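Rurodus Tool-Free Drive Caddies, 3.5-inch, blue (pack of 10)

Rating: 3 out of 5

I don't trust anything that calls itself tool-free. Usually it means the screws have been replaced by a plastic tab that snaps the second time you touch it, and you end up hunting for the screws anyway. So I bought these expecting to send them back, and I'm still a bit surprised that I kept them.

Some background. I take apart old office desktops and put the usable ones back together for resale, mostly big black towers from the era when every machine had a proper drive cage. The cages outlive everything. The caddies don't. Half the towers that come through Rirnham arrive with the drive gone and the caddy gone with it, and a bare drive won't stay put in a cage that was made for one. Until August I was buying used caddies from Idesska, and they were fine when they matched and useless when they didn't.

The Rurodus pack claims to fit "most" business towers. I don't like that word on a box. Out of the 10, I got 8 that slid in and clicked the way they should. The other 2 needed the side rails flexed outward before they'd grip the drive, and one of those has a rough ridge left over from the mold that I had to scrape down with a knife. For the price, I shouldn't be doing the factory's trimming.

The plastic itself is better than I expected. It bends without turning white at the corners, and the pins line up with the holes on the drive. I pushed one caddy in and out of the same cage 200 times while listening to the radio, and it held the drive as firmly at the end as it did at the start. One pin had a little wear. I wouldn't call that a lab test but it's more than the seller seems to have done.

What the listing doesn't mention is how much the rest of the case matters. A caddy can be perfect and the drive can still be a pain to get in, depending on what else is in the way.
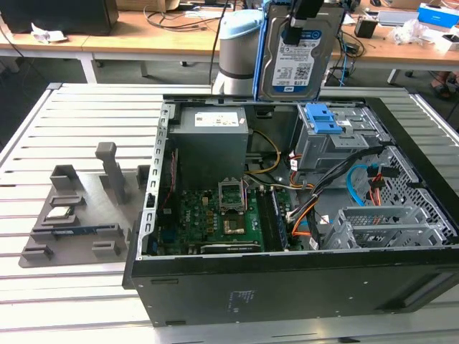 Cables are the usual culprit. In a tower with a fat bundle running across the middle, you want everything tucked away from the cage before you start, or you'll be fishing a SATA plug out from behind the drive with two fingers. Lay the case on its side, pull the panel, move the wiring, then bring in the drive. I also like to do this before the processor goes in, so I'm not working over a finished machine.

The instructions are a folded slip with one drawing on it, and the drawing shows a cage style I've never seen. You won't need it if you've done this before. If you haven't, you'll probably put the drive in backward once, as I did years ago with a different brand.

Compared with the Koller ones, which cost more and come in gray, these are a touch looser on the drive. I noticed a faint buzz in one machine that went away when I swapped in a Koller. In the others I couldn't hear any difference – and I did listen for it.

Would I buy them again? Probably, if they're on sale. At full price I'd want all of them to fit out of the bag. I took off one star for the two bad ones and another for "most." The color is nice, for what that's worth inside a closed case.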